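Magazine subscription: changing from monthly to quarterly
Community help – Subscriptions and back issues

Mitali Rathnayake
I hold a yearly subscription to Doolan, the men's style monthly, through Hellis. I wish to change to the quarterly edition from September. The account page offers only "renew" or "cancel". Will the unused issues be credited?
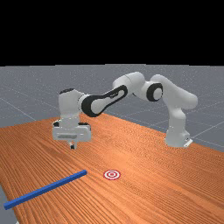 My subscription number ends in 243, should a member of staff require it.

Hamish Hapeta
Changes of edition are not handled on the account page. Please write to the subscriptions desk before noon on Wednesday, quoting the full number. Unused issues are credited at the single subscription rate, and postage is not refunded. 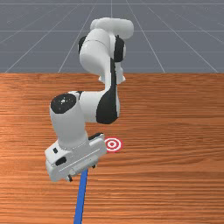
The quarterly edition runs to 300 pages and is sent flat in a card sleeve. It is larger than the monthly and will not fit most magazine racks. Subscribers who keep theirs on a table may wish to know that the cover is matt and shows marks easily; against an orange-brown wood with a strong grain, such as the tabletop shown, the pale spine stands out well. Back issues may be ordered separately.

Rurnia
I did this last year. Credit came through, minus 85p. No idea why.
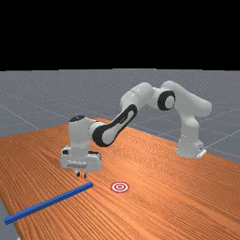

Wooden tabletop with grey floor behind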